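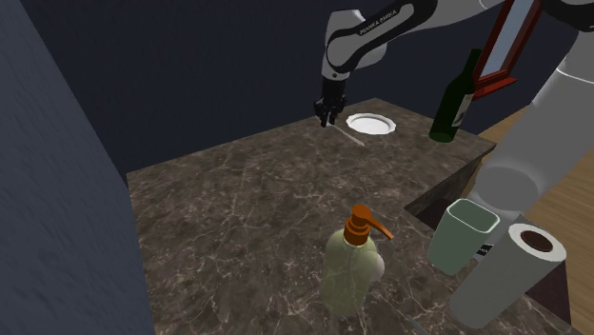 Countertop render, arm holding utensil. Plate and bottle to the right, mirror behind.

Notebook, grading and sound, Sistia, reel 2. Sunday, May.

Started 09:40. Picked up the locked cut from Kramer's drive. Running time of the reel is unchanged from the last conform, but the flooded archive sequence has been re-ordered and the laboratory dialogue now runs under the wide shots of the tank. Old grade carried over by timecode, so every shot after the door opening had the wrong correction on it. Cleared the lot and re-linked by source clip name. Two shots failed to link (both creature inserts, renamed by the effects vendor). Linked by hand.

Creature, general. The director's note is that the host should look ill before he looks strong. At present the skin goes grey-green in the same shot as the first transformation, and the eye reads it as a lighting change. Moved the start of the shift back to the corridor scene. Method: key on skin, pull saturation down slowly across the scene, leave the lips alone until the lift. Tried it with the lips included and he looked like a corpse from the first line. Reverted.

The black surface of the creature is the harder job. Eletti's comps arrive with specular highlights near clipping and the blacks sitting well below anything in the plate. On the small monitor it passes. Projected, it is a hole with white scratches on it. Lifted the toe on the creature matte and rolled off the highlights, then put plate grain over the top at 2K. Better. The tendrils in the lift shot still separate from the background along the left side, and that is a matte edge fault which I can't grade out. Sent back to Eletti with a marked still. Shot 164 is the worst of them.

Comedy timing. Tove Kjærgaard sat in from 11:00 and asked for the restaurant argument to be watched in full with the inner voice muted, then again with it in. With the voice muted the lead's pauses are too long by several frames at each exchange. With the voice in they are right, except for the last one, where the temp line has since been shortened and the gap remains. Picture is locked, so the fix has to be in sound. Suggested a breath or a low growl to fill. She prefers silence and a chair creak. Laid up both for the director.

Inner voice chain as it stands:
Dry recording, close microphone
Pitch down 3 semitones, formant left where it is
Parallel path, octave down, low-passed, kept well under
Short room, mono, no tail
Centre channel only until the creature shows its face, then spread to left and right

The parallel path makes consonants mushy. Took it out of the first conversation altogether and the words are clear. Put it back in from the rooftop onwards. Check against music when the new cue arrives, as the low strings sit in the same place.

Projection test, Jundilstead, screen 2, 15:30. The screen is dimmer on the right than on the left. Asked for the lamp to be looked at before anyone signs off a night scene there. Watched the corridor, the lift and the rooftop. Skin shift is readable in the corridor without drawing attention. Rooftop is too blue next to the interiors. Warmed the street lamps only and left the sky. The boardroom speech, where the financier explains his human trials, is still flat: all faces at the same level as the window. Put a soft vignette on the listeners and held the speaker where he was.

To do:
Re-export creature stills with the new toe for Eletti
Chase replacement for 164
Creak or growl, get a decision
Confirm with Kramer that the insert names will not change again
Back up the session before the next conform

Finished 18:20. Session saved on the Sistia volume, previous version kept.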